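Gripper squeezes through the cup wall in sim but grips fine on the real arm
Posted in Robotics & Automation > Setup and tuning
2020-10-23

plarkeo_bench

Hi all, hoping someone has been down this road. I look after a two-arm AgileX cell at work and I've been building the matching sim so we can try out new pick routines without tying up the real bench. Most of it behaves. The arms home properly, the shelf is where it should be, and the table height is spot on after a long afternoon in August with a ruler.

My problem is the cup pick. One finger goes inside the rim and one should stay outside, then close and lift. On the real arm that's fine. In the sim the cup either shoots off sideways like a watermelon seed or the fingers sink into the wall and it just sits there shivering. I've tried more friction, less friction, a heavier cup and a slower close. I'm on Tremivine for the physics, 10 solver iterations, everything else at default.
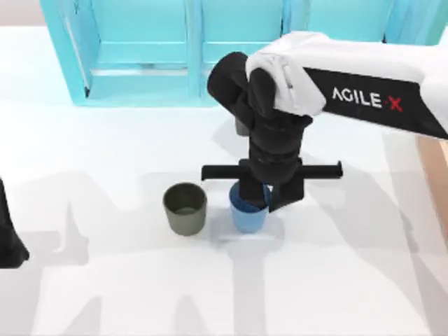 My collision shapes came straight out of the automatic convex hull option, one per object, and I haven't touched them. Same settings for the shelf, the table and both arms. The light blue cup is the one I always test on, with the fingers down in the mouth of it, and the olive one beside it is only there so I can see if I'm knocking the neighbours. Visually there's nothing wrong that I can pick. Is it my grip force, or is it something dumber?

bikus_tinkerer

Something dumber, sorry mate! A convex hull around a cup has no hollow in it. As far as the physics is concerned your cup is a solid plug with a lid on, and you've driven the fingers into the middle of it. The solver then tries to shove them back out, so off goes your cup.

Turn on the collision view and you'll see it straight away. Then swap the hull for a decomposed one. I build mine by hand — a ring of 16 thin boxes for the wall and a flat disc for the floor — and it runs faster than anything the automatic tool gives me. Make the wall a touch thicker than the drawn one if you still get sinking. Leave the shelf till you've sorted the cup, but it'll have the same trouble: one hull over open compartments means you'll never reach into them.

After that, put your friction back to whatever you started with. You've probably wandered miles off by now.

siriwardena_lab

Agree with the above. I'd also bump the iterations to 36 and halve the timestep while you're testing, then back them off once it's stable. Check the fingertip shapes too, as mine had a hull that bridged the gap between both fingers and I lost days to it.

One more thing, look at where both fingers are going. From the side I can't make out the tips, but it looks to me like the pair of them are in the cup, and you said one in and one out. Might be worth checking your grasp offset before you blame the solver for everything.

gripper_gary885

had this, reinstalled, went away. no idea why

plarkeo_bench

Collision view on and yep, solid lump. I feel a bit silly. Box ring is in and the cup no longer takes off, and siriwardena_lab was right about the offset as well, I'd measured it from the wrist instead of the finger centreline. Lifting cleanly nearly every time now. Shelf is next, and I'll start a new thread if the compartments give me grief.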